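Trying to eat less takeout, month two
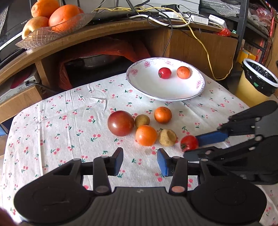
I moved to Uvwood in the spring and for the first few weeks I ate like a college kid. Noodles from the place downstairs, more noodles, then a burrito the size of my forearm. When I finally added it all up I'd spent 280 dollars in one month on food that came in a bag! So I made myself a rule – five dinners a week at home, no excuses, and the other two I can do whatever I like. It's going pretty well. I eat a lot of tomatoes now, and I put the cherry tablecloth on because a meal feels more like a meal with a cloth under it, even if dinner is toast and whatever round thing is in reach of the flowery bowl.

The hard part is the hour after work. I get off the bus at Ammann Street starving and the noodle place is RIGHT there, with the door open and that garlic smell coming out. I've started keeping crackers in my coat pocket (very glamorous, I know) and that gets me up the stairs.

Last month's total was 98 dollars, mostly because of my sister's visit and one very sad evening with a head cold. I'm calling that a win. Next up is learning to cook rice that doesn't stick – mine comes out like glue every time, so if you have a trick, please leave it in the comments.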